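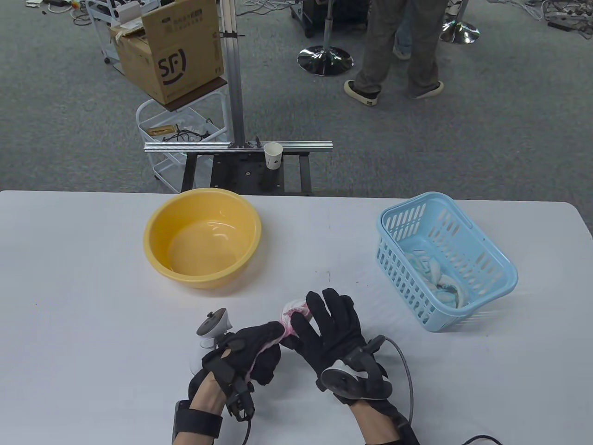
第四讲 布料操作采集工位的设备预算与采购计划

本讲沿用前三讲的课程项目Notus。项目目标是在Disberg校区建立一批桌面采集工位，由操作员用双手或手持夹爪完成小件布料的拿取、展开、折叠和归筐，同步记录手部位姿、腕部姿态和视频，供后续的双臂机器人训练使用。第三讲已经确定任务清单和数据格式，本讲只讨论设备：买什么，买多少，什么时候下单，到货后按什么标准验收。

4.1 从任务清单倒推设备清单

预算编制的常见错误是先拿到供应商的套装报价，再把任务往套装里塞。本课程要求按相反方向进行。每一项任务先写成一行，列出所需的动作、物料、测量量和允许误差，再由测量量推出传感器，由动作推出穿戴件或夹爪，由物料推出容器和耗材。推不出来的设备不进清单。

以“双手捏持方巾并展开”为例。动作要求双手指尖对捏，手套的指端厚度因此受限；测量量为两只手腕在桌面坐标系下的位姿，需要手背或腕部的固定安装点；物料为棉质小方巾，带边，允许有使用痕迹。由这一行可以得到：手套左右各一，安装支架左右各一，位姿跟踪器件左右各一，头部视角相机一台，桌面一张，待处理物的容器和已处理物的容器各一。

手持夹爪工位的推导相同，差别在于夹爪自带相机，近距离取景时深色织物容易占去大部分画面，而白色台面容易过曝。选型时应核对相机的手动曝光范围和最近对焦距离，两项都要写进询价单。只写分辨率和帧率的询价单退回重做。

4.2 费用分类

清单完成后，全部条目归入以下五类，每一类单独小计，类与类之间不得挪用。

采集主机与传感：相机、跟踪器、手柄、基站、工作站、存储。
穿戴与末端：手套、绑带、安装支架、手持夹爪、指尖垫。
工位结构：桌、立柱、横梁、型材连接件、推车、货架。
物料与耗材：毛巾、方巾、深色针织物、塑料盆、塑料筐、清洗用品。
布线与供电：电源线、数据线、延长线、插线板、扎带、地面线槽。

第五类在历年提交的预算中漏项最多。一个工位的线缆包括手套或跟踪器的引出线、相机线、主机供电线和网络线，长度按走线路径计算，不能按直线距离计算。沿桌边下垂再到地面的一段单独计入。横穿通道的线必须配线槽，线槽与线缆同时下单。

第四类单价低而消耗快。物料清单要写明颜色、纹理、尺寸和边缘样式，浅色与深色织物分开计数。同款织物重复使用后会变形、起毛，外观分布随之改变，因此耗材数量按更换周期计算，更换周期由任务负责人在第二讲的任务表中给出。容器的颜色和开孔形式也属于数据分布的一部分，补货时买同型号；若型号停产，应在数据记录中新增一个容器编号，旧编号不得沿用。

4.3 单工位造价与数量

课程给定的手持夹爪工位参考造价为2164欧元，不含工作站和场地。该数字由上述五类小计相加得到，学生可以在此基础上调整，但每处调整需附报价或计算过程。

工位数量由三个量决定：需要的有效数据时长、单工位每天的有效时长、可用天数。Notus第一阶段需要128小时有效数据。有效时长指通过质检、可以进入训练集的时长，与操作员在岗时长是两回事。在岗时间中要扣除标定、换物料、设备重连、休息和废弃片段。试采阶段测得的换班与重新标定时间为每次35分钟，做排班表时按此值计入，不允许按供应商宣传页上的“快速上手”时间计入。

设单工位每天有效时长为h，可用天数为d，所需有效总时长为T，则最少工位数n为T除以h与d之积，结果向上取整。取h为2小时，d为16天，T为128小时，得n等于4。再加一个备用工位的核心部件，即相机、跟踪器和一副手套；桌子与结构件不设备用。

h的取值对结果影响很大。h由2小时降到1.5小时，n就由4变为6，仅结构件和供电的追加费用就可能超过备用件的全部费用。故在h没有实测之前，不应一次性采购全部工位。推荐分两批：第一批一个完整工位，用于测h；第二批按实测值下单。

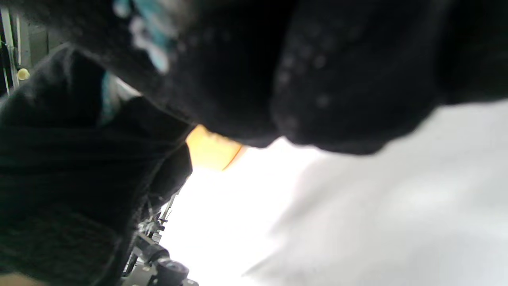 第一批只买一个工位，会不会失去批量折扣？

多数情况下可以保留。做法是在询价时同时要两种数量的单价，并请供应商书面确认第二批在报价有效期内仍按大批量价格结算。若供应商不同意，就把折扣差额与误购风险放在一起比较：差额等于第一批数量乘以单价差，误购风险等于可能多买的工位数乘以单工位中不可退的部分。差额小于误购风险时，维持分批。

4.4 供货周期与下单顺序

采购计划以最长供货周期的部件为起点。课程案例中有两家供应商：Yeo供应手套、绑带和安装支架，Zetalia供应手持夹爪及其相机模组。Zetalia的夹爪交期为53天，为全部条目中最长，因此夹爪先下单，其余条目按到货日期倒排。

倒排时注意以下几点。

结构件早于传感器到货。立柱与横梁装好之后才能确定相机的最终安装高度，相机线的长度也在此时才能定下来。若相机先到，通常会先用临时夹具固定，之后重新标定，标定工作做两遍。

手套的尺码表在下单之前收集。Yeo的手套与安装支架配套出货，尺码更换意味着支架同时更换。左右手数量分别填写，不填“副”。往年有小组按“副”填写后收到同侧的两只，退换占用了整个试采窗口。

物料最后采购，但要在第一批工位验收之前到位。验收使用正式物料，不使用办公室里临时找来的布。织物的反光、厚度和起毛程度都会影响相机曝光和夹持，用替代物通过的验收不能说明问题。

工作站与存储的价格波动较大，报价有效期通常短于其他条目，放在付款审批完成之后再询一次价。

4.5 场地条件写入采购计划

场地不产生设备费用，却直接改变清单。计划书需要附一张工位平面图，标出桌面、结构架、推车、主机、通道和插座。图上至少核对四项：操作员身后能否退出工位而不跨线；头部相机的视野内是否有人员经过的通道；跟踪器件与基站之间有无大块金属遮挡；光源方向与台面材质的组合是否会造成反光。

第二项如不能避免，计划中要增加隔断或屏风的费用，或者在数据处理预算中增加人员模糊处理的工时。两种办法的费用都列出来，由评审选择。第四项用小额支出即可解决，例如哑光桌垫或柔光片，但必须在相机选型之前决定。桌垫改变背景颜色，采集开始后不再更换。

推车的作用是存放线缆和备件。建议上层放当天使用的器件，下层放线缆，纸箱只作周转用，保存原包装的位置另设在货架上。退换期内的原包装不得丢弃，这一条写入工位管理表。

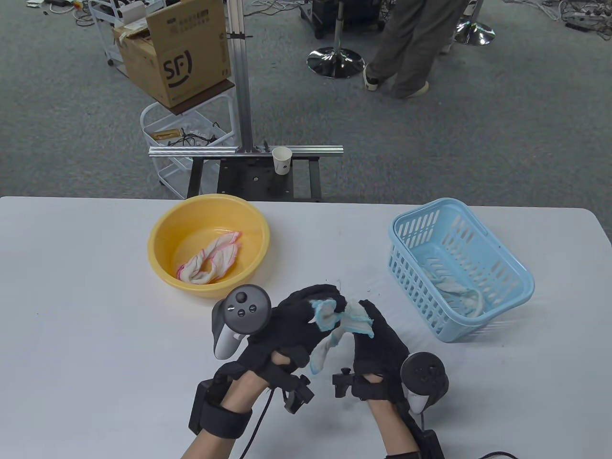 平面图确认后，再回到4.2的第五类，按图重新计算线缆长度。第一次估算与第二次计算的差额不做平均，以第二次为准。每根线缆在图上有编号，编号与清单行号一致，到货后按编号贴标签。

4.6 验收

到货验收分为外观清点、单件通电和工位联调三级。前两级在收货后立即完成，第三级在结构件装好后进行。付款比例与验收级别对应：通过第二级支付首款，通过第三级支付尾款。合同中只写“验收合格后付款”的，评审时按缺项处理。

工位联调的最低要求如下。

双手完成捏持、展开、折叠、放入容器的全过程，全程位姿无丢帧；手套引出线在最大伸展动作下不受拉力。

头部相机在桌面、盆、筐三个区域内均能看清指尖。看不清时先调安装角度，再考虑换镜头。

手持夹爪相机对深色织物和白色织物各录一段，检查同一曝光设置下两者的细节保留情况。曝光值锁定后写入工位配置文件，后续批次沿用。

各路数据的时间戳偏差低于任务表规定的上限。偏差的测量方法由采购方指定，不采用供应商自带的测试程序作为唯一依据。

连续运行一个完整班次，中途允许更换电池，不允许重启主机。手柄和跟踪器的电量在班次开始与结束时各记录一次，用来核定备用电池数量。

4.7 备件与折旧

易损件按部位而非按整机统计。手套磨损集中在指尖和绑带粘合处，支架磨损集中在卡扣，线缆磨损集中在接头后端。询价时向Yeo和Zetalia分别索取可单独订购的零件表。只能整套更换的部件，其备用数量和费用要在预算表中加注。

折旧年限按所在单位的资产规定执行，课程作业统一填写三年。手套和织物作为耗材一次计入，不折旧。结构型材在项目结束后可拆下再用，残值单列一行，不从采购总额中预先扣除。

4.8 提交要求

每组提交一份预算表、一份倒排进度表和一张工位平面图。预算表每行包含行号、类别、规格、数量、单价、供应商、交期、报价有效期和任务来源。任务来源一栏填写4.1中推导出该设备的任务行号，一件设备可以对应多行。

含税与不含税价格分两列。运费单独成行，不摊入单价。外币报价注明换算日期。不可预见费的比例由各组自定，但要说明它覆盖哪些条目；已经有书面报价且在有效期内的条目不计提。

预算表与平面图不一致时，以平面图为准退回修改。第五讲讨论操作员排班和质检人力，需要用到本讲的h值和工位数，请保留计算过程。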